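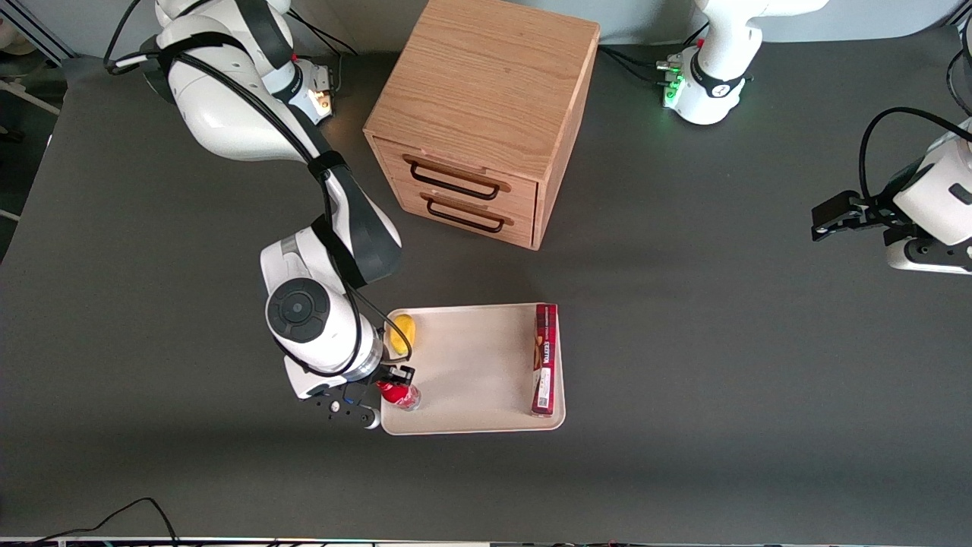
Care Facilities and Property | Textbook Extracts
6 min read

Chapter 2
Converting Existing Buildings to Residential Care

Édgar Puma and Korkor Gyamfi

Most new care beds come from one of two sources: purpose-built homes and converted buildings. This chapter deals with the second. A conversion reuses the structure, site services and road access of an existing property, usually a hotel, school or convent. The purchase price is often lower than the cost of a cleared site, but the saving can be lost in alterations to corridors, bathrooms and fire compartments.

The running case is Plunesbridge, a former training college bought by the operator Perkico. The building had 60 bedrooms on three floors. After doorways were widened and private bathrooms added, 17 of those rooms were absorbed into others or given over to storage and staff use. Revenue forecasts must be based on the final room count, and lenders will ask for the drawings that support it. 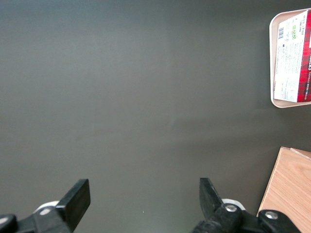 Staffing is the second constraint. A long, narrow floor plan increases walking distance between rooms and may require an extra nurse station on each floor. Section 2.3 compares Plunesbridge with Atinga, a compact single-story home with nearly the same number of residents, and shows how layout alone changes the night roster.

Section 2.4 covers registration. An operator should not sign employment contracts with fixed start dates until the inspection date is confirmed. Wages paid before opening are treated as a project cost in the worked accounts at the end of the chapter.

Key terms: conversion, fire compartment, registered capacity, pre-opening cost.

Related extracts
Clamora: Phased Opening of a Large Home
Estimating Demand for Care Beds
Leases and Freeholds in the Care Sector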